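Workshop notes: two arms, one table

The two-arm table at the Blackwood shop has been up and running since March, and enough members have asked about it that it gets its own item this time. The short version is that the frame is done, the arms are mounted, and most of the remaining work is cable.

The project goes by Tarneo, after the name somebody wrote on the first parts bin. It is a butcher-block table inside a frame of black aluminum extrusion, with one arm on each side. The arms face each other across the wood. We looked at putting both on the back rail, which would have left the front clear, but then the grippers only shared a narrow strip. With the arms on opposite sides they can both get to the middle of the table, and that is where you want to pass a part from one to the other.

The side rails turned out to be the easy part. Each arm sits on a bracket bolted to its rail, and the brackets can slide before they are tightened. Our first setting had the left arm 20 mm farther forward than the right. It made no difference to how the arms moved, but every position we saved for one side had to be worked out again for the other. We loosened both brackets, measured from the same corner and set them level. If you build one of these, measure from one corner and stay with it.

Cable has taken the most time. The test job for this stage is handling cable with the grippers: picking up a bunch, holding it between the two arms, letting go of one end. Stiff things are simple by comparison. A block stays where you put it, while a cable swings, catches on its own connectors and ends up somewhere new each time. The arms can hold a bunch between them now, but sorting one strand from the rest is still hit and miss.

Grip force needed a lot of trial. On the control software's scale of 0 to 1000 we started at 600, and that pinched thin cable hard enough to leave a mark in the jacket. We are well below that now for thin cable and go back up for heavier pieces. The setting is saved under each job, so please don't change the shared default.

The arms' own power and data lines are a separate matter. They still run across the floor on the left side of the table, next to the desk. The plan is to bring them up the frame legs in clips and leave slack at the shoulder for the full swing. Sesulside, the supplier we used for the extrusion, has clips that fit the slot, and 17 of them will cover both sides. Until they are in, please watch your feet – and don't roll a chair over the cords.

A few points for anyone using the table. Power down both arms before you reach in with a screwdriver. Put tools back in the gray case when you are finished, and keep the case toward the edge of the wood where the arms don't travel. The drill goes back on its charger at the end of the evening.

The program that runs the two arms together is called Runo. It is plain code with a settings file for each job, and the notes are in the binder by the door. Next on the list is a routine for laying a cable down in a straight line, and after that a better fingertip pad.
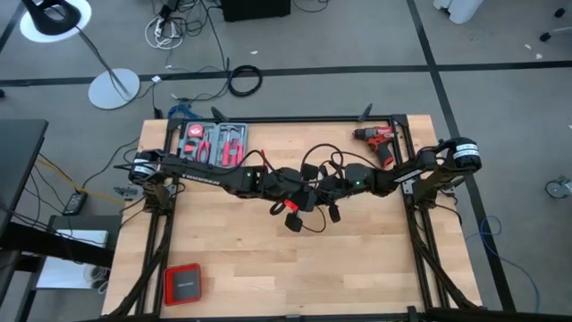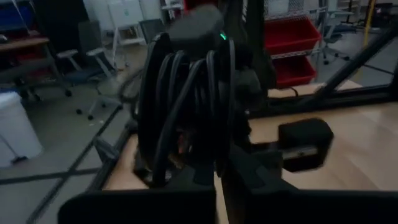 Cable work at the two-arm table, Blackwood shop.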